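Unit 4: The Toilet Suite
Parts, inspection and flush calculations
Brastgate Building Services, Certificate course. Notes by Mariann Kocsis

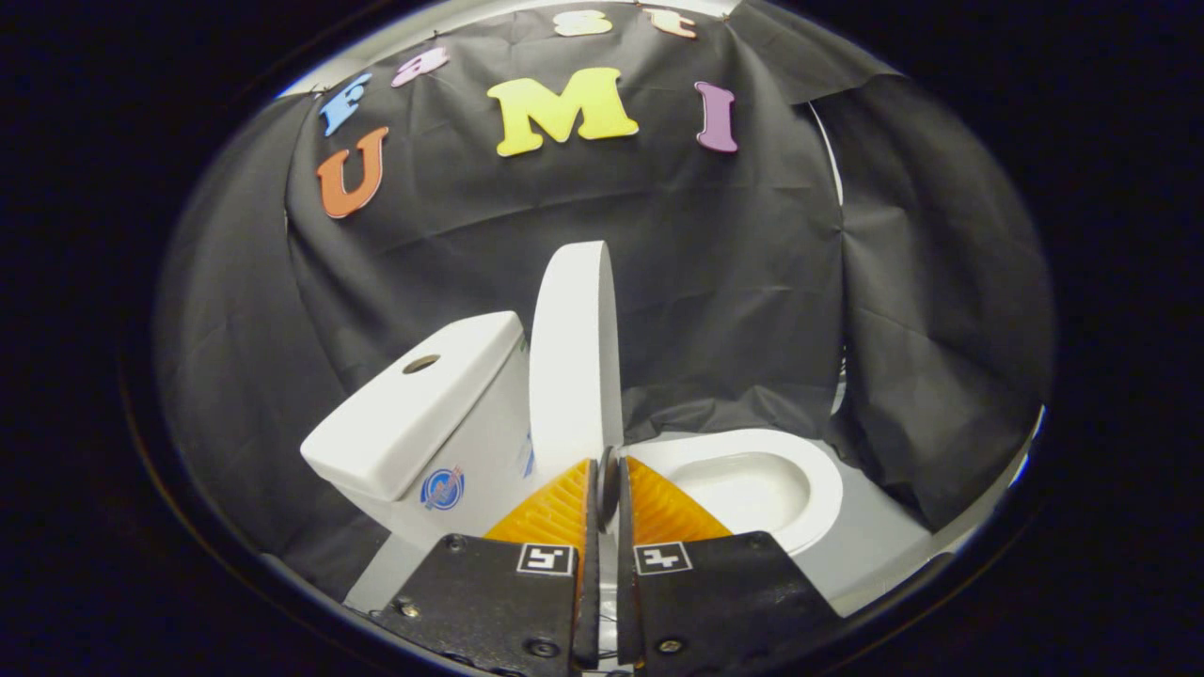
4.1 Terms used in this unit

Suite: the pan and the cistern considered together, with seat, link fittings and connector.
Pan: the bowl, its rim and the trap formed in its base. Called the bowl in most North American manuals.
Cistern: the vessel holding the flush water. Called the tank in the same manuals. Both words appear in the readings and either is accepted in written work.
Lid: the cover of the cistern, lifted for access to the valves. Do not use "lid" for the cover of the seat. Write "seat cover".
Button recess: the opening through which the flush valve is operated. On the white suite shown under the title it is a small round opening in the top of a flat cistern lid, near the centre.
Trap: the water-filled bend that separates the room from the drain. The water held there is the seal.
Set-out: the distance from the finished wall to the centreline of the floor outlet. Measured from the finished surface, never from the stud or bare block.

4.2 How the flush works

The cistern is filled through the inlet valve. A float closes the valve when the water reaches the set level. Pressing the button lifts the outlet valve off its seat and the stored water drops into the pan through the rim or rim channel. The level in the pan rises, water passes over the weir of the trap and the contents are carried out. When the outlet valve reseats, the cistern refills.

Two faults account for most call-outs on suites of this type.

(a) Outlet seal leak. Water runs down the back of the pan between flushes. Cause is a worn or dirty sealing washer, or a button rod set too long so that it holds the valve slightly open. Check the rod first.

(b) Inlet valve passing. The level creeps up to the overflow. Cause is grit under the diaphragm or a float set too high. Close the isolating valve, take out the diaphragm, rinse, refit.

To tell the two apart, mark the water level in pencil on the inside wall of the cistern, close the isolating valve and wait 20 minutes. A falling level indicates (a). A steady level indicates (b), if the fault was present before isolation.

4.3 Removing a top-button lid

A lid with the button in the top surface is usually held by the button assembly. Pulling on it may crack the lid or break the valve tower.

1. Close the isolating valve.
2. Press and hold the button until the cistern has emptied.
3. Remove the button. Some lift out and some unscrew anticlockwise. Consult the sheet for the model.
4. Undo the retaining ring, if there is one.
5. Raise the lid straight up with both hands and lay it flat on a folded towel, on the floor, away from the work.
6. On refitting, tighten the ring by hand only.

The rod length has to be checked again after step 6. There should be slight free play in the button before the valve begins to lift.

4.4 Visual inspection

Work from the top down and record each item before touching anything.

Lid: seated evenly, no chips at the corners or around the button recess.
Cistern body: hairline cracks, particularly near the fixing holes. Run a dry tissue along the underside.
Joint between cistern and pan: staining, hardened washer, movement when the cistern is pressed lightly from the side.
Pan: crazing, marks below the rim, level of standing water.
Base: gaps in the sealant, rocking, discolouration of the floor finish.
Supply: isolating valve turns freely, flexible hose not kinked.

Logos and stickers on the cistern are not enough to identify a model for ordering parts. Look for the number moulded or stamped inside the cistern, generally on the rear wall above the water line. The Landeg and Bavinik valve sets held in the workshop are similar in appearance but the threads differ.

4.5 Worked calculation

Data: Treston block, January log. The suites are dual flush, 4.5 L full and 3 L half.

Total flushes: 2,934
Half flushes: 1,728
Full flushes: 2,934 − 1,728 = 1,206

Water used on half flush: 1,728 × 3 = 5,184 L
Water used on full flush: 1,206 × 4.5 = 5,427 L
Total: 10,611 L

If every flush had been full: 2,934 × 4.5 = 13,203 L
Difference: 2,592 L for the month

The calculation assumes correct float settings and no leakage. Refill water that passes to the pan during the flush is ignored.

4.6 Exercises

Repeat the calculation for a total of 2,611 flushes with the same number of half flushes. Show units on every line.

A cistern loses 300 mL per hour past the outlet seal. Find the loss over 24 hours and express it as a number of half flushes.

Complete an inspection sheet for one suite in the training bay, using the order given in 4.4. Sheets go to Wendell Achterberg by March 13, 2020. Sketches in pencil, labels in ink.

Reading for Unit 5: pan connectors and floor outlets, sections 5.1 to 5.3.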